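Home | Guides | Parts | Forum | Contact

Swapping the CPU in an Old Office Tower

So you picked up a used office desktop and want a better processor in it. Good news - it's an easy job. Slow down at the socket and go as fast as you like everywhere else. Give yourself an afternoon the first time anyway.

Lay the tower on its side on a flat, solid bench. Power cord out. Monitor cable out, everything out. Hold the power button in for a few seconds to drain what's left. Then side panel off and you're looking straight down at the board.

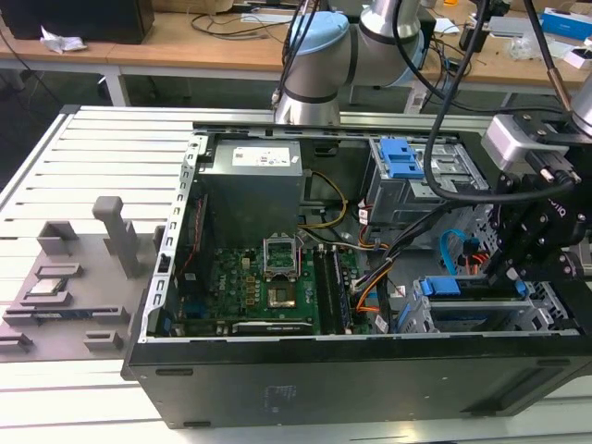
Posted by the Trelmont Bench Desk
Filed under: Desktops, Upgrades

Before touching anything, get a place ready for the chip. A proper holder, the plastic clamshell the new one came in, whatever. Not your palm and not the bare bench. Bare metal bench tops are great for strength and terrible for gold contacts.

What you need

- Screwdriver, medium Phillips, long shaft if you have one
- Thermal paste, small tube is plenty
- Rubbing alcohol, the strong kind
- Coffee filters or lint-free wipes
- Wrist strap
- The new chip, obviously
- Phone for photos of the cabling before you start

Check the chip first

Do this before you spend money. Same socket is not enough. The board's BIOS has to know the chip too. Look up the support list for your exact model, then check your BIOS version against it. Update the BIOS with the OLD processor still in. Do it after and you may get no picture, no beeps, nothing, and then you're putting the old one back in to fix it.

Also check wattage. Small office machines ship with coolers sized for the chip they came with. A hotter chip on the same little heatsink will run loud and throttle.

We paid 136 for a tray of used chips from Grerninport last June and 2 were the wrong socket. So read the code on top of the metal lid, not the listing title.

Getting the cooler off

Run the machine for a few minutes first, then shut it down and unplug again. Warm paste lets go easier. Unplug the fan lead from the board. Loosen the screws in a cross pattern, a couple of turns each, not one all the way and then the next. If it has a fan shroud, that usually comes off first - look for a tab.

Now twist the heatsink a little, left, right, left. Feel it give. Then lift. Don't yank straight up, specially on boards where the chip can come out stuck to the cooler.

Set it upside down somewhere. Wipe off the old paste with alcohol and a coffee filter until the metal is clean.
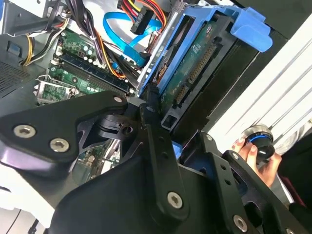 Cables are where most people lose time. The bundle coming off the power supply always seems to want to sit right where your hand needs to go. Push it toward the drive side and let it rest there. Go easy around the drives though: if yours has the hard drive in a blue plastic caddy with the green circuit board showing on the underside, keep your screwdriver well clear of that board, and of the row of gold pins on it. The thin SATA cable gets snagged too. You can unplug it if it's in your way, just get a photo first so you know which port it goes back to.

Opening the socket

These are for the type with the pins in the socket and flat pads on the chip. Different type, find a different guide.

1. Push the lever down and slightly out to clear the hook.
2. Swing it all the way up.
3. Lift the metal bracket. It stays open on its own on most boards.
4. Pick the old chip up by its edges, straight up. No sliding.
5. Straight into the holder.

Do not touch the pins. Do not brush them, blow on them or wipe them. Don't drop a screw in there either. If you have the little black plastic cover, snap it on any time you walk away.

Shine a light across the pins at a low angle and look for any that catch it differently. A bent one shows up as a break in the pattern. Check from two sides.

Fitting the new one

Find the notches in the edge of the chip and match them to the socket. Find the small gold triangle in the corner too. Hold by the edges, lower it level, let go. It should just sit there. No pressing. If it rocks, lift it out and look again.

Bracket down, then lever. The lever takes more force then you expect and may creak a bit. Normal. If it fights you right from the start, stop, somethings not lined up.

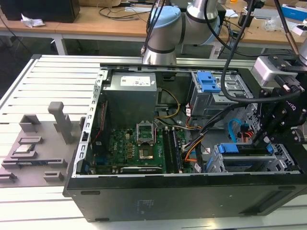
While the case is open do the memory as well. Clips back, module out, blow the dust out of the slot, module in until it clicks. If you have two modules, make sure both are fully down. A half-seated stick gives you a dead boot and you'll blame the new processor for it.

Paste and cooler

Blob in the middle of the lid, size of a small pea. Don't spread it. Lower the heatsink straight down so it doesn't smear, start all the screws by hand, then tighten in the same cross pattern as before. Snug, not gorilla tight. Fan lead back on its header. People forget this one constantly.

We use the Itus gray paste at the shop. Hirvonen is fine too, a bit stiffer out of the tube.

First boot

Leave the side off for now. Check nothing is touching the fan. Power cord in, monitor in, press the button. First boot can be slow, it may restart itself once. Go into setup and see that the new chip is named right and all the memory is counted.

Then watch temps for ten minutes. If they climb fast and keep climbing, shut down and reseat the cooler.

No boot? In this order:

- Fan lead
- Power plug by the socket, the small square one
- Memory
- BIOS version
- Chip out, look at the pins again

All good? Tuck the cables, side panel on, stand it up, done.

Last updated: February 23, 2021

Related guides
- Reading a BIOS Support List
- Replacing a Desktop Power Supply
- Memory: Which Slot Goes First?
- Cleaning a Dusty Heatsink
- Moving a Hard Drive to a New Tower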